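Engine Controls, Unit 4 – Crank and Cam Sensors
Notes for the evening group. Bring these to the shop, the spare copies are gone.

What the ECU needs to know: where the crank is, how fast it's turning, which stroke it's on. Crank sensor gives the first two. Cam sensor gives the third. No cam signal = wasted spark and batch fire only.

Two types you'll meet:
Variable reluctance (VR). Two wires, makes its own voltage. Weak at cranking speed, strong at high rpm. Polarity matters. Get it backward and the timing drifts as revs climb.
Hall effect. Three wires – supply, ground, signal. Clean square wave, works right down to zero speed. Needs power, so check that first.

Trigger wheels: most common is 36-1. 36 evenly spaced positions, one tooth missing, so 10 degrees per tooth. Gap tells the ECU where to start counting. 60-2 is the other one, 6 degrees per tooth. 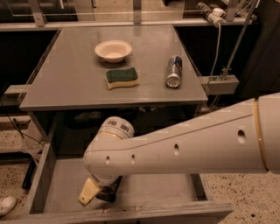
Unit 4, bench and consumables

Air gap. Follow the sensor sheet. Too wide and you loose sync while cranking. Too tight and the wheel hits the sensor when the crank flexes. Check runout over a full turn before you set anything. Niamh Dunne's group skipped this last term and set the gap on the high spot, then spent the whole session chasing a misfire.

Wiring: shielded cable, shield grounded at the ECU end only. Keep it well away from coil leads. Don't run it down the same loom as the injectors just becuase there's room.

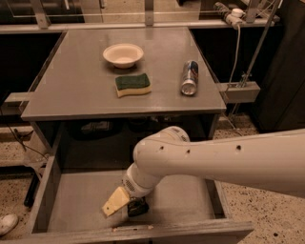

Arndale, 2/18/25

Change to the practical. We're using the Penry engine, the Zedix ECU is out for repair. Software is different but the setup screens ask for the same things: tooth count, missing teeth, trigger angle, edge.

Setting the trigger angle –
Disable injectors.
Lock timing at a fixed value, 10 degrees BTDC is fine.
Crank, check with the strobe.
Adjust offset until mark and strobe agree.
Enable injectors, start, check again at 1,000 rpm and again higher up.
If it moves between the two, suspect VR polarity or the wrong edge.

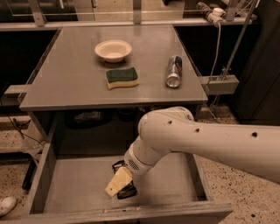
COURSEWORK

Scope trace of your crank signal, labeled, missing tooth marked. One page on why sequential injection needs a cam signal. Marked out of 100, hand in to Sioned Lewis. Resits are in July.

Next unit: coils and dwell. Read ahead if you can.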